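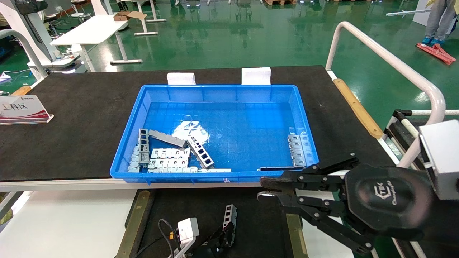 *Metal brackets in a blue storage tray.*

# How to put together a celebrity timeline page that holds up

October 16, 2019

I've been writing up footballers and their famous other halves for a good while now, and the thing readers ask for most is a timeline. Who was with whom, when did they split, was it before or after the big transfer? They're lovely to read and a right pain to make, so this is how I do mine.

I'll use my page on Cristian Puma and the singer Flor Chambi as I go, because it's the one that went wrong the most.

## Start with the dates that can't be argued with

Open a blank spreadsheet and make four columns: date, what happened, who said so, link. Then fill in the boring stuff first. Transfers, album releases, award nights, matches. Clubs announce signings on their own sites, so I had Puma's move from Huaranga to Surnarside nailed down in five minutes, and Flor's tour dates were all still up on her label's page.

Don't touch the romance yet! I know it's the fun bit. But if you start there you end up bending everything else to fit it.

## Add what they've said themselves

Next come interviews and their own posts. I go back through magazine pieces from the oldest forward, and I copy the exact words into the sheet (with the quote marks, or three weeks later you'll forget which bits were yours).

Flor told Fomen magazine they'd met "in April, at a friend's birthday". Great, except she didn't say which April. I guessed, I guessed wrong, and I had them holding hands a full year before he'd even landed in the country. If a date is vague, write it down vague. "April, year not given" looks untidy but it's true, and you can fix it when something better turns up.

## Then the gossip, in a different colour

Anything from "a source close to the couple" goes in the sheet in orange. I also note which site ran it first. You'll find that 20 different stories often go back to one single post that everybody has copied, and once you've traced that back you've got one claim and a lot of echoes.

My own rule is 2 separate places, neither quoting the other, before an orange line goes on the page. Even then I write "reported" next to it. The Oser afterparty row never made it past that rule, and I'm glad, as the paper that ran it took the story down.

## What I leave out

- Children's names and schools, even when a tabloid has printed them
- Home addresses, including the "leafy street near the training ground" sort
- Anything medical, unless the person has talked about it publicly
- Photos taken through somebody's window

Old exes are trickier. Duván Agudelo dated Flor for a few months and has never been in the public eye since, so he gets one line and no photo.

## Write it short

Each entry wants to be 50 words at most. Lead with the date in bold, say what happened, stop. I used to put my opinions in the entries and it made the whole thing a slog, so now they go in a separate paragraph at the bottom where people can skip them (or shout at me about them).

Before you publish, get somebody else to read it cold. Ibsa Chala does mine and she's merciless. She spotted that I'd put Flor at a Surnarside home match on a night when she was on stage in another country.

## Keep it going

I set a reminder to check every link once a month. Posts get deleted, so save a copy of each one when you first find it. When you correct something, say so at the foot of the page with the date of the change. My Puma page can pull in up to 80 comments when there's a new rumour about, and plenty of them are corrections. Read them all. Some are rubbish, but the one that sorted out my April muddle was in there, posted by a Huaranga fan who still had his ticket stub.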